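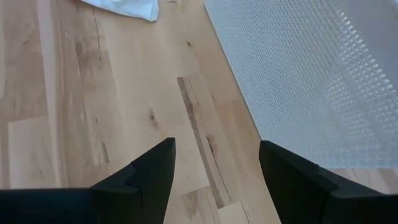 How many examples does a robot need before it can sort a pile of washing?

More than we had time to collect, and the number depends on how different the examples are from one another. Our first useful policy came out of a fairly small set, but it was a set where the clothes, the heaps and the starting positions kept changing.

So that was my project, and this is my write-up of it! I did the collecting half and Zulema Zapata did the training half, with Josphat Mbwambo supervising us both (and lending us a lot of old T-shirts). The project is called Femon, after nothing in particular, and the recordings we made went into a store called Kimaro, which is really a big shared folder with strict rules for naming things.

The job we picked was laundry: take clothes out of a container, put them on a table, pull them apart, and later fold the easy ones. I'd assumed folding would be the hard bit. Getting hold of one garment without bringing its neighbour along was much worse, and I spent most of December on that alone.

Every example is one go at the task, done by a person steering the arms, with all the camera views and joint positions saved together. We call each go an episode. An episode starts when I say start and ends when both grippers are back at their resting spots, and if I forget to bring them back (I did, a lot, in the first week) it gets thrown out. Zulema was very firm about this and she was right, as the early models learned to just stop and hover with a sleeve in the air.
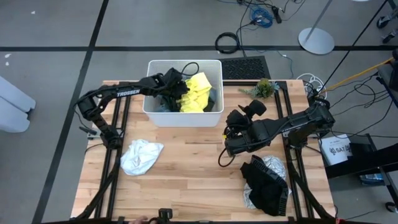 I kept a written list of starting layouts so I wouldn't drift into doing the same one over and over. You do drift! After an hour your hands want to put the shirt down flat and tidy every time, and then the model has only ever seen flat, tidy shirts. My list had 12 layouts, and I rolled dice to pick one before each episode. Some of them were deliberately horrible, like two things of nearly the same colour bunched together, or something half in and half out of the container.

Colour turned out to matter more than I'd guessed. Pale cloth on a pale surface was where the model did worst, and dark on dark was nearly as bad. I asked Josphat whether we should just leave those out, and he said that people own pale clothes, which settled it. We went back and recorded an extra 20 episodes with nothing but whites and creams, and they helped a bit, mostly with finding the edge of the cloth.

Then there's thickness. A thin top folds up between the fingers with hardly any effort, but jeans push back, and a waistband or a hem can spring out of the grip just when you think you've got it. I had to slow right down for denim. That made those episodes longer than the rest, and Zulema had to trim the pauses so the model didn't pick up my nerves along with everything else.

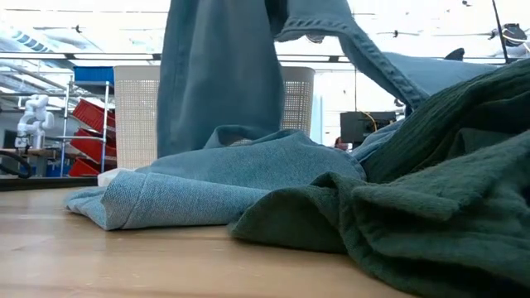 We argued quite a bit over mistakes. My instinct was to delete any episode where I dropped something, because it felt embarrassing to hand it in. Josphat wanted them kept as long as I recovered properly, so we tried it both ways. The model trained with the recoveries in would go back for a dropped garment up to 5 times before it gave up, and the clean one simply carried on folding thin air. I stopped deleting things after that.

Labelling was the dull part. We used a little tool called Sellel, written by a student a few years above us, which lets you tag each episode with the garments and the layout, plus a pass or fail. I'd do it straight after recording, usually with a cup of tea, and if I left it till the next morning I couldn't remember which failures were my fault and which were the gripper slipping. If you're taking this over, please do your labels the same day.

What I'd still like to fix: we only recorded in one room at Stasolstead, so I've no idea how well any of this travels to other lighting or another table. I also did nearly all the steering myself, and Zulema says she can spot my habits in the model, especially the way I always go for the left corner first. Two more people steering would do more good than another month of me. The dice list and my notes on denim are in the Kimaro folder, under "read first".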